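Bedroom > Dressing Tables > Your Questions

Dressing table questions, answered

By Morfudd Maddocks, July
3 minute read

I love a dressing table. I grew up doing my hair in the bathroom cabinet mirror with two sisters elbowing me, so the day I got a table of my own, with a proper round mirror on it, felt like moving into a palace! Since we put our Plelell guide up, lots of you have written in, and these are the questions that keep coming back.

Where is the best place to put one?

Side-on to a window if you possibly can. Daylight from the side is kind to your face and you won't be squinting. With the window behind you, your face ends up in shadow and you'll put on far too much blusher (I speak from experience). A plain stretch of wall is lovely for an ornate table, as the carving gets to show off a bit.

How much room should I leave for the stool?

Enough to push back and stand up without hitting the bed. Try it with a kitchen chair before you buy anything. My own stool tucks right under, and in a narrow room I'd put that above nearly everything else on the list.

Round mirror or rectangular?

Round, every time, but I'm biased! A round one softens a room full of straight wardrobes and drawers. A rectangular one does show more of your shoulders and collar, so if you're mostly checking outfits it may suit you better. Silvia Lukáč, who answers half our post, has a tall rectangular one and won't hear a word against it.

I've got a white carved table. Won't it look too fussy?

Only if everything around it is fussy as well. Keep the bedding simple and the wall pale, and let the table be the fancy one. I had a Lollow lamp with a frilled shade on mine for a while and that really was too much. A plain shade sorted it straight away.

How do I clean the carved bits?

A soft, dry paintbrush is brilliant. Get one about 2 cm wide, flick the dust out of the petals and curls from the top down, then wipe the flat parts with a barely damp cloth. Don't spray polish at the carving, as it settles in the grooves and goes yellow and sticky. For the really tight corners I use an old make-up brush, washed first.

And the mirror itself?

Spray the cloth and keep the bottle away from the glass. Liquid that runs down behind the frame can spoil the silvering, and you can't wipe that off afterwards.
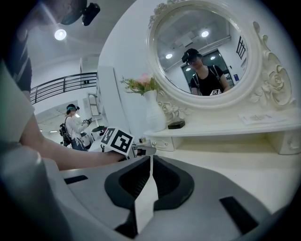 Are artificial flowers all right on a dressing table?

I think they're a treat. They don't drop petals in your powder and there's no water to knock over. Choose one colour and keep the bunch small, then give them a going-over with a hairdryer on the cool setting when they get dusty. A heavy-bottomed vase is best, set to one side of the mirror where your elbow won't catch it.

What should live on top and what should go in a drawer?

I keep out what I use every morning: brush, moisturiser, one perfume. The rest goes in a Skinner tray in the drawer, and oh, the joy of opening it and finding the tweezers where I left them!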